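FOR IMMEDIATE RELEASE
08/09/2022

Jukville Play Library Opens a Kitchen Table, Declines to Serve Anything Edible

JUKVILLE – The Jukville Play Library will add a Kitchen Table to its lending room this fall, giving members aged two and up a place to set out plates, arrange fruit and argue over who gets the pink one. The table is open to all members at no extra charge. Outside food is not allowed, as it only confuses people.

The new corner replaces the train layout, which has been retired after a long career of derailments. Members who miss it may borrow the track in two large bags, and are warned that they will be expected to bring both bags back.

"We asked families what they wanted, and we got 278 answers," said Agnes Isaksson, director of the library. "Most of them wanted parking. After parking came pretend food, and pretend food was something we could afford."

The Kitchen Table was put together from existing stock and donated pieces, on a budget of 200 dollars. Much of that went on storage bins. The food itself has been in circulation for years and has been chewed, dropped down stairs and, in one case, mailed back from a vacation. The library has decided to keep the older pieces in service for as long as they are clean and whole.
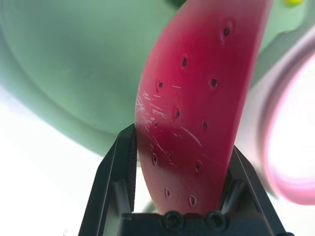
Each piece is checked for cracks and sharp edges before it goes out, then washed in warm soapy water and left on a towel overnight. Anything with a split or a loose part is pulled for good. Plain wear is another matter. A scuffed watermelon remains a watermelon, and the children on the testing panel raised no complaints about finish. They did raise complaints about the lack of cake, which will be looked into by March.

The starter setting is deliberately small. Earlier trials used a full crate of 119 pieces, and the usual result was that all of them ended up on the floor while lunch was still being discussed. The shorter menu has led to longer meals.

"With a whole crate, they dump it out and leave," said Folke Söderlund, who runs the lending desk. "With a banana and an avocado, they open a restaurant. I was charged nine dollars for the avocado. I thought that was fair."

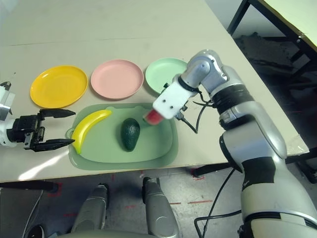
Three plates and a green tray at the Kitchen Table, with banana, avocado and watermelon on the menu.

Colors were the subject of more debate than anything else in the project. Ivar Lindqvist, who sorts the library's tableware, argued for a matching set on the grounds that matching sets prevent fights. He was outvoted by everyone who has met a four-year-old. Plates now come in yellow, pink and mint green, and guests are free to negotiate.

Families can also borrow the setting for use at home. The loan period is 21 days, with one renewal. Late returns will be met with a polite phone call from Frøydis Haugland, whose calls have an excellent record.

"I don't raise my voice," said Haugland. "I just ask how the banana is doing."

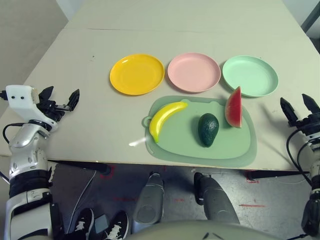

Visiting the Kitchen Table

The table is set up in the lending room on Wilton Street, past the puzzles. Seats are low, and adults who sit down should have a plan for getting up again. Parents are asked to stay in the room and to eat whatever they are served.

Groups and day cares should book ahead through the lending desk. Home loans can be reserved in person once the table opens; members may reserve one setting per household.

Donations of play food are welcome if they are clean and in one piece. The library has enough fried eggs.

About the Jukville Play Library

The Jukville Play Library lends toys, puzzles and games to families in Jukville and the nearby area. It is paid for by memberships, small grants and a yearly yard sale at which members buy back their own donations.

Media contact: Ivar Haugen, Jukville Play Library, lending desk

###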